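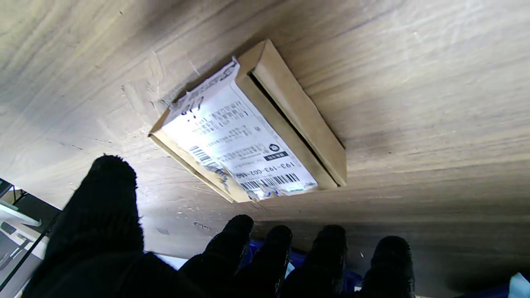

About us

Pundov Data Works. We collect demonstrations for robots that have to use their hands. Small shop, two rooms over a print finisher on Graltow Street, plus a loading bay we share.

What we do

A customer has a model that needs to pick, turn, open, sort, whatever. The model needs examples. We make them. An operator drives the hand through the task, start to finish, and everything gets recorded: wrist camera, joint positions, what the operator was told to do. Then someone else watches it back and labels it. Good, bad, usable with notes.

Bad ones get kept too. Customers ask for them more than you'd think.

Mostly parcels at the moment. Boxes, mailers, padded envelopes, labels in several languages, torn labels, labels with pen on them, tape over barcodes. Real packaging that has been through the mail. We tried clean new boxes the first year and the models fell over as soon as they met a real one. Never again.

How we got here

Started as a side job inside Desmet, a packaging test lab. 3 of us, one arm, a borrowed table. The lab wanted to know if a hand could find the flap on a carton. It couldn't, not very often, so we started recording people doing it and kept going. Went out on our own in November. Now 4 stations and two shifts, early one starts at 6:30.

Tomik

Tomik is our recording software. Wrote it becuase the thing we had before lost sessions. It timestamps everything, flags dropped frames, won't let you save an episode without a task name. Not pretty. Customers can have it free with a collection contract, docs are on the downloads page (half finished, sorry, working on it).

Numbers, since people ask

Current task list is 205 tasks. Each one gets recorded by at least 2 operators so the model doesn't just learn one person's habits. We swap objects and move the lights between sessions.

What we don't do

No training, no hardware sales. No faces in the recordings. Personal details on shipping labels get blurred before anything is delivered, names and phone numbers both.

Visiting

Wednesday afternoons are open, ring the bay door, the front bell is broken. Email first if your bringing your own objects so we can clear a station.

Jobs

Operators and reviewers, part time mostly. No robotics background needed. Steady hands, patience, ok with doing the same box a lot of times. Paid training the first week. See the jobs page or just write to us.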